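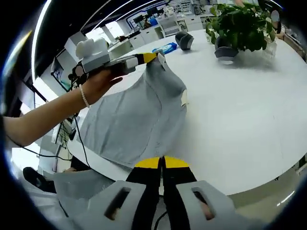
Gernthorpe, February 2023

Reading and Writing the Cosy Mystery — Handout for session 4

Tutor: Napaporn Nakpan

Bring this back next week, we use the second half again. Anyone who missed session 3, notes are in the blue folder by the door.

Tonight: clues. Where they go, how they get hidden, when it's cheating.

Quick recap first. Closed circle = small number of suspects, all known to the reader early. Village, hotel, choir, allotment. The killer has to be on the page before the halfway mark, and ideally in the first quarter. Somebody who strolls in at chapter 20 doesn't count, however good the motive.

Fair play

Term goes back to the 1920s and 30s. Reader gets everything the sleuth gets. Doesn't mean reader notices. Sleuth can think privately about a clue but can't pocket one without us seeing it.

Discuss: is a first person narrator who leaves things out playing fair? We ran out of time on this in the autumn and people were cross. Ten mins max.

Four ways of hiding a clue

1. In a list. Contents of a handbag, a stall at the fete. The one that matters goes in the middle, never last.

2. Behind a joke. Reader laughs and moves on.

3. Too early. Before there's a body nobody is looking for anything.

4. Given to the wrong person. The village bore says it, so we skim.

Red herrings — must have an explanation of their own by the end. If the vicar was burying something at midnight we need to be told what. Loose herrings are the commonest complaint in reader reviews of cosies, going by the ones I read anyway.
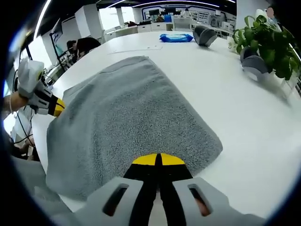

Reading time: 5 minutes

Set text

The Wiriya Teapot, by Gergely Szilágyi. Chapters 1 to 6 for tonight, rest by next week. Page numbers are from the paperback, the large print is different so go by chapter.

Look at:

ch. 2, the auction. How many people handle the teapot? Who says they didn't?

ch. 3, Mrs Janix and the bus timetable. Dull on purpose. Read it twice.

ch. 5, the argument over the raffle. Classic no. 2 above.

ch. 6, last page. Sleuth "remembers something" and we aren't told what. Fair or not? I say just about fair, as we were there when it happend.

Don't read ahead to the end and then tell everybody. You know who you are.

The amateur sleuth

Needs a reason to be nosy and a way of getting in. Baker, librarian, dog walker, district nurse. Also needs a reason the police aren't simply left to it — weak point of most series, usually patched with a friendly sergeant. Szilágyi uses a nephew. Works in book one, creaks a bit after that.

Sleuth shouldn't be in real danger until about nine tenths through. Then one scene, short.

Exercise (in class, pairs)

Write a paragraph set in a tea room. Up to 600 words if you're quick, less is fine. Hide one clue using any of the four methods. Swap. Partner underlines what they think the clue is. If they get it first go, try another method on the same clue.

Homework

Finish the set text. Make a suspect grid: name, motive, where they said they were, where they were. Fill it in as you go and dont go back and correct it, we want to see your wrong guesses.

Optional: first chapter of your own for the April reading evening. Typed please, double spaced, name on every sheet.

Next week: endings, and the gathering in the drawing room. Do we still need it?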